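Home Datasets Film Forum Log in
Search datasets... Go
Filed under: Film & TV / Release data

# Flakgate: preview screenings and opening dates

Flakgate is a table of films that had at least one preview screening before their regular run, with the date of the preview, the kind of preview it was, and the date the film opened to the paying public. It covers 206 films. For 201 of them an opening date is recorded. The other five had a preview and then no theatrical run that I could find.

The listings come from the printed and online programs of 23 theaters in the Irkska circuit, plus press invitations that distributors sent to those theaters.

## What's in the download

- films.csv - one row per film
- screenings.csv - one row per preview screening
- venues.csv - one row per theater
- changes.txt - corrections since the first upload

All three tables are UTF-8 and comma separated, with a header row. Text fields are quoted. Dates are year-month-day. Empty means unknown. There are no zeros or "n/a" strings standing in for missing values.

## Columns in screenings.csv

The file has 10 columns.

- screening_id: running number, not reused after a deletion
- film_id: matches films.csv
- venue_id: matches venues.csv
- date: the local date of the screening
- start_time: 24-hour clock, local
- kind: press, cast_and_crew, public_preview, charity or festival
- ticketed: yes or no
- guests_attending: yes if the program promised cast or director in person
- version: original, dubbed or subtitled
- source: program, website or invitation

The guests_attending field records what was announced. It says nothing about who walked in the door. Two directors are listed for a May screening that I attended, and one of them was stuck at an airport. The row still says yes.

## How a preview is defined

A screening counts as a preview if it took place before the first regular show at any theater in the circuit. Late-night shows on the eve of an opening were a problem. Some theaters call these previews and some just call them the first show. I treat a show starting before midnight on the eve as a preview if it was sold separately, and leave it out otherwise.

Festival screenings are included only when they were held at one of the theaters in venues.csv. A film may have played several festivals abroad first. Those are not in the data, so please don't use Flakgate to work out a world premiere date.

Private rentals are out. Test screenings with unfinished cuts are also out, even where the program gave them away.

## Collection

Programs were photographed or saved as PDF, then run through Delteo, a small script that finds titles, dates and times on a page and writes them to a draft table. Delteo does well on programs laid out as a grid. It does badly on programs laid out as running text, and it regularly took a running time for a start time. Every draft row was read against the source by hand.

Titles were matched in a second pass. A film shown under its original title in one theater and a translated title in another gets a single film_id, and both titles are kept in films.csv, separated by a vertical bar. Remakes and re-releases get their own ids.

Distributor names are as printed. Fung appears under three spellings in the programs and has been merged to one. No other distributor names were merged, so a few duplicates remain - check before grouping on that column.

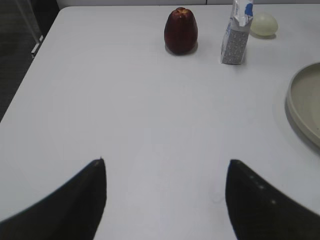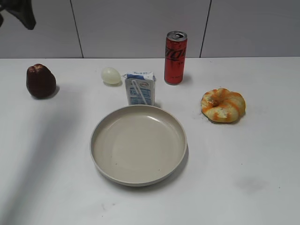

## Known problems

- Two theaters changed names partway through. They keep one venue_id and the later name.
- Start times from invitations are often the time doors opened. If source is "invitation," treat start_time with care.
- The version field is filled in from the program, and programs were not consistent about saying "dubbed" for children's films. Blank values are common there.
- Documentaries are thin. Most had a single evening with a talk afterward and no regular run, and a one-off like that is not counted as a preview of anything.
- Three-day holiday weekends show a cluster of public previews. That is real and not a data entry error, though I have been asked about it more than once.
- Rows from one theater were typed from a faxed program. A 3 and an 8 look alike on it. The ones I could check with the box office are fixed and the rest are marked in the notes column of venues.csv.

## Suggested use

The data should be fine for looking at the gap between a press screening and an opening, for comparing how theaters schedule previews, or for teaching joins and date arithmetic. Students seem to like it because they know some of the titles.

It is a poor fit for anything about money. There are no admissions, no ticket prices and no grosses, and I have no plan to add them. The circuit is also not a sample of any country's theaters. It leans toward single-screen houses in small towns, and they often get a film a week or more after the big chains do.

## Personal data

Cast and directors are not named in any file. Staff names were removed from the invitations before anything was entered, and the invitations themselves are not distributed.

## Loading the files

Any spreadsheet program will open them. If dates turn into five-digit numbers, set the column type to text before importing. In a database, make screening_id the primary key and index film_id.

To get the gap in days, take the earliest row in screenings.csv for each film and subtract its date from opening_date in films.csv. Films with no opening_date drop out, so you should end up with 201 results. If you get more, you have joined on title instead of film_id.

## Corrections

Send the screening_id, what is wrong, and where you found the right value. A photo of the program page is enough. Corrections are batched, and each one is listed in changes.txt with the old value next to the new one. Please don't send a whole edited copy of the file.

## License and credit

Free to use and share with credit. Credit as: Irena Sowa, Flakgate preview screenings table. Poster art and program scans belong to their owners and are not part of the download.

Maintained by Irena Sowa. Questions go to the Forum tab under the dataset name.

Tags: movies, premieres, release dates, theaters, csv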